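Mirska without Rissanen for second leg against Trernska
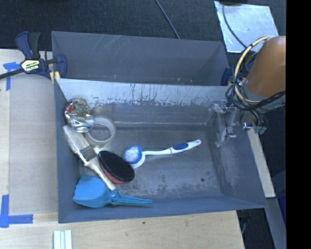

A paintbrush, a roll of tape and a dustpan in a gray bin.

Mirska will be without captain Reijo Rissanen when they host Trernska in the second leg of their cup qualifier, after the midfielder failed to recover from a calf strain picked up in the first match.

Rissanen trained alone on the morning before the game and was sent in after a short run along the touchline. The club said he would have a scan later in the week and gave no date for his return. He has started every match for Mirska this season, and the first leg was the first time he had been taken off before the final whistle.

The tie is level at 1-1. Mirska took the lead away from home through a header from a corner, with Rissanen providing the delivery, but Trernska equalized from the penalty spot after a handball that the visitors disputed for some time. Away goals do not count double in the competition. If the sides are still level after 90 minutes there will be extra time, followed by a penalty shootout.

Kickoff is at 7:30 p.m. local time at Cerkosness, where Mirska have played their home matches since leaving their old ground by the harbor. Gates open at 6 p.m. Supporters are asked to use the north entrance, as the east side is closed while the new stand is finished.

The visitors have been given 800 tickets and had sold 701 of them by the time their office closed the night before the match. The rest will not go on sale at the ground. Home tickets are still available for the terrace behind the south goal, but both seated sections are full.

Kemppainen is expected to move inside from the left to take Rissanen's place, and will also wear the armband. The 24-year-old played in central midfield for the last half hour of the first leg and had Mirska's best chance after the break, a low shot that the goalkeeper turned around the post. He has filled in there twice before, both times in league games that finished without a goal.

That change opens a spot on the left side. Mirska could bring in one of their younger wingers or switch to a back five, as they did in August when they held the league leaders to a draw. The coaching staff worked on both shapes in training and would not say which they preferred.

"We will miss Reijo because he talks all the time and keeps us in the right places," Kemppainen said. "I don't play the way he does and I'm not going to try. We know what Trernska want to do, and we had plenty of the ball over there. We need to be quicker with it."

Rissanen will travel with the squad to the team hotel and sit behind the bench. He told the club's website that he had felt the muscle tighten early in the second half and hoped it would loosen.

"I should have come off sooner," he said. "I thought it was a cramp. I've had a couple of those this year and they went away after five minutes, so I carried on."

Mirska have better news in defense. Their first-choice right back is available again after serving a one-match ban, and the backup goalkeeper has returned to full training following a broken finger. Neither of the two forwards who took knocks in the first leg is in doubt.

Trernska have no new injuries and may name the same team. Their coach made only one change at half-time in the first leg, adding a second striker, and the side looked more dangerous afterward. They won nine corners in the second half – most of them from the right – and hit the crossbar shortly after their equalizer. They have kept just one clean sheet on the road this season, however, and lost their most recent away league match 3-1.

The sides had met only once before this tie, in a preseason friendly that Trernska won 2-0. Several players from that match are still with their clubs, Rissanen among them. Mirska were then a division lower and used two different teams, one in each half.

Mirska's home form gives them some reason to be confident. They have lost once at Cerkosness in the league since the spring, and scored in every match there apart from a goalless draw on a waterlogged field. The surface has been relaid since then. Rain is forecast for the afternoon, though it should clear before the teams come out to warm up.

Set pieces could again play a part. Nearly half of Mirska's goals this season have come from corners and free kicks, with Rissanen taking most of them. Kemppainen is likely to take those from the right with his left foot, and the club has not said who will step up on the other side. He is also next in line for penalties, having scored the only one he has taken for the first team.

The winners go through to the main draw, which will be made the following day at noon. They will be unseeded and could face any of the top-division clubs, with the first match played at the home of whichever side is drawn first. For Mirska it would be a first appearance at that stage. Trernska got there two seasons ago and went out in the opening round.

Trains back to the center of town will run until 11 p.m., with an extra service at 11:20 if the match goes to extra time. Parking next to the ground is limited to 80 cars and is reserved for permit holders. Other drivers should use the lot at the ferry terminal, a ten-minute walk away, where the normal evening rate applies.

The match will be streamed live on both clubs' websites, with coverage starting at 7:15 p.m. Viewers need a match pass, and passes bought for the first leg are not valid for the second. Radio commentary is free, and a full replay will be posted the next morning.

Mirska return to league play at the weekend with an away game, which Rissanen is also set to miss.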